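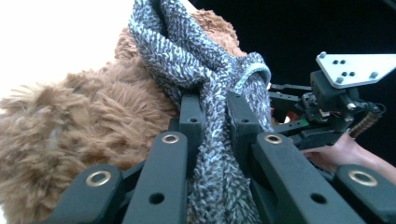
Figure 4. Scarf task, view from the left gripper. The hanging length is held between the jaws; second hand-held gripper at right.

4.2 Grasp state from the wrist view

The planner needs to know one thing before it allows a pull: is the cloth held or not. Jaw width alone is a poor guide. A thick knit stops the jaws early, a thin one lets them nearly close, and a folded thin one looks just like a thick one. So we read the grasp from the wrist view as well and combine the two.

The grasp head in Prendum takes the crop between the fingers plus the last 15 width readings. Output is a single held score. No depth, no force. The crop is fixed in the tool's own view, so no detector is needed to find the fingertips - they are always in the same place. Everything outside the crop goes to the scene encoder only.

Training used 353 demonstrations with the hand-held grippers, two tools per demonstration, both streams logged on a shared clock. Labels are by hand at the moment of closing and again at release. Frames in between take the label of the closing moment unless a slip was marked. We dropped 13 demonstrations where the clocks had drifted apart; Goel now checks for this at load time and refuses the file.

Soft toys were the awkward case. In Figure 4 the bear's fur fills most of the left half of the view and the scarf is wrapped round it, so the cloth to be moved and the thing it must come off are both soft, both close, and touching. Our first version of the crop was wider and took in fur as well. It scored fur as held cloth far too often. Narrowing the crop fixed most of that. The rest were cases where fur really was caught along with the scarf, and we have no label for this yet. Treated as held for now, which is wrong but safe in one direction only.

The second tool matters too. Its body often sits in the upper right of the left-hand view, and the scene encoder learnt to lean on it as a cue for what comes next. Useful up to a point. When we masked the other tool during training, at random, the policy waited longer before pulling but let go early less often. We keep the mask on for all results in Section 5.

Timing. The head runs on every frame, the planner reads it every 500 ms. Faster reads made the planner flip between pull and regrasp on loose knits, where stray fibres move in the crop even though the grip is fine. A simple hold on the last state would do teh same job and we did try it, but it hid real slips. Rultness, used as the baseline, has no such limit and shows the flipping clearly on the scarf task.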